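3. Materials: the rail and its small fittings

3.1 Why a rail

The work at Nistholm started with loose parts in trays and that went badly. Parts slid, people picked up the wrong thing, timings were a mess. So, a rail. Grooved aluminium, the ordinary T-slot sort, easy to get hold of, and bolts to anything. Everything a fitter has to deal with sits along one edge and stays put between sessions. Wattanapong had already used a similar layout in the Ratanaporn workshop for teaching and we took most of the idea from there, minus the labels.

The question for this section is a narrow one. How close can small clips be set to larger upright parts before people start to slow down? Section 4 has the timings. What follows is only the hardware, the order of things on the rail, and what we changed.

3.2 Parts

Two lengths of extrusion meet at a corner. Silver bracket at the junction, bolted. A second bracket near the far end of the main rail, again bolted. We tried the set-up with one bracket early on and there was enough play in the rail for Bunnag to notice it by hand, so the second went on and has stayed on.

Standoffs are plain metal cylinders, four of them, standing out from the main rail. They all point the same way. One has a light blue band near its outer end, and this is our reference: all positions in the notes are given as "towards the foam" or "towards the corner" from the blue band. Kulap Kongkaew's suggestion. It saved a lot of arguing over which standoff was meant by "the third one", as people counted from whichever end they stood nearest to.

Clips are small, white, plastic, with a pointed outline something like a star. Five of them on the rail edge. Bought in a bag from Atudard with no data sheet worth the name. They vary a little from one to the next, mostly in the points, and we sorted through the bag by eye and threw out any with a bent or short point before fitting. Whether this matters to the result we can't say. It was done the same way for every session.

The black foam block goes on at the end of the rail away from the corner and juts out on the same side as the standoffs. Fine-textured foam, cuts cleanly with a long blade if you go slowly. It partly hides the bracket behind it, so check those bolts before the foam goes on and not after. We forgot twice.

3.3 Order along the rail

Reading from the foam end: the first standoff sits tucked in just under the block. Then clips and standoffs share the edge, with the clips evenly placed down the length. The second standoff has a clip on either side of it. So does the blue-banded one. That makes two matched groups (clip, standoff, clip) on one rail, and most of the comparisons in Section 4 are between these two. The remaining clip, next to the foam, has no partner and was treated seperately. The last standoff is down by the corner bracket, with a white fitting over part of it.

The corner end was the awkward one. Bracket, bolts, standoff, fitting, all close together, and less room for fingers. We left it that way on purpose. Real rails have corners. But times from the corner end are not pooled with the rest, see Table 3.

3.4 Backdrop

Teal-green cloth behind the lot, hung so it fills the space beyond the rail. It has soft folds and we did not iron them out. White clips show well against it. Earlier we had a grey sheet and the metal parts got lost in it, Suksawat found herself checking each standoff with a fingertip. No such trouble with the teal. A strip of it also shows on the other side of the rail, handy when looking down the edge to see if a clip has crept out of line.

3.5 Sessions and checks

19 fitters took part, all with some bench experience, none told which clip group was being looked at. Between them 478 placements, of which 295 were at the two matched groups and the rest split between the foam end and the corner. Each fitter had a go on a spare rail first. Five minutes, not timed.

Before each session, in this order:

Bracket bolts by hand, then with the key.
Standoffs, a gentle push on each. Any that moved were redone.
Clips, by eye along the edge.
Blue band, still in place and not slipped towards the rail.
Foam block square to the rail.
Cloth pulled straight at the top.

The check took longer than we planned for. Subramaniam kept the log and notes that clips needed attention far more often than anything else, mostly the one nearest the foam. Standoffs hardly ever. A sheet was filled in every time, even when all was well, and the sheets are held with the Hornent records.

One change part way through, in September. The band on the reference standoff was replaced as the old one had gone slack. Same colour. Placements before and after were compared and there was no differnce that we could find, so the two sets are reported as one.

Figure 2. The main rail with its fittings against the teal backdrop. Foam block at the top, corner bracket and second rail towards the bottom right. The light blue band marks the reference standoff, with a clip on each side of it. 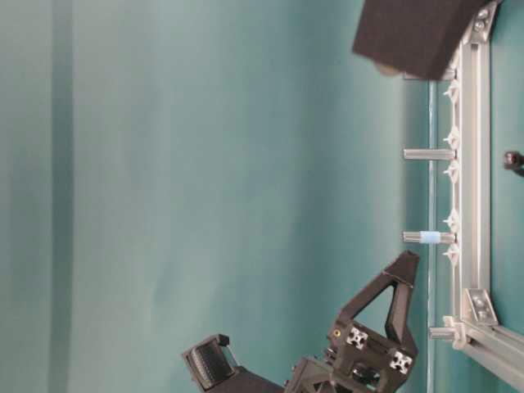 4. Results

Times are given per placement, in seconds, and the matched groups come first. Corner and foam-end placements follow in Table 3.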